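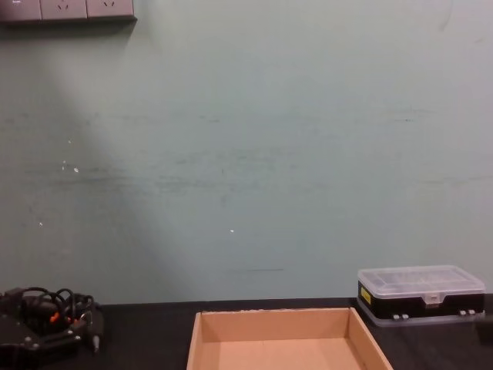 Painted wall and socket panel behind a dark worktop.

Gravent 600 washable wall paint, matt

Last updated: 9 November 2019
Reading time: 3 minutes

Gravent 600 is a water-based matt paint for inside walls that get knocked, rubbed and wiped. It is meant for workrooms, corridors, kitchens and the strip of wall behind desks and benches. It is not suitable for floors, worktops or any surface that stays wet.

Supplied by Ritach in one finish only. Colours are mixed to order from the Kuroda card. Mixed tins cannot be returned. Order enough for the whole wall in one batch, as small shifts in shade between batches can show in side light.

Preparation
Wash the wall with sugar soap, rinse and leave to dry fully. Fill dents and screw holes, then sand flush. Bare plaster needs a thinned first coat. Old gloss must be dulled with fine paper. Grease and ink should be sealed with Bredex stain block before painting, or they may bleed through. Switch off the power before loosening any socket plate, and do not paint over plates or their edges.

Application
Stir well. Brush the edges, then roll the main area with a medium pile sleeve. Apply two coats. Strong colours may need three. Keep a wet edge and finish each wall in one session. Do not use below 8°C.

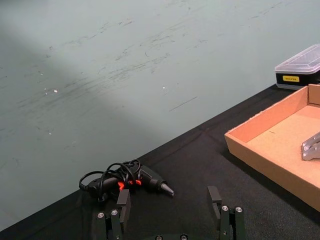 Scuffs and streaks on a pale grey-green wall, above a black cloth.

Cleaning and repair
Leave new paint for two weeks before the first wash. Use a soft cloth, warm water and a little washing-up liquid. Work from the bottom up and rinse with clean water. Scouring pads will polish the matt surface and leave shiny patches. Rubber and shoe marks usually need a second pass. Scratches that have cut through the film cannot be washed out and should be filled and touched in with a small roller. A brush will leave a visible edge.

Storage
Keep the lid tight and protect from frost. Use opened tins within a year.

Trade orders and colour matching: Sachiko Ichikawa, Ritach sales desk, extension 99.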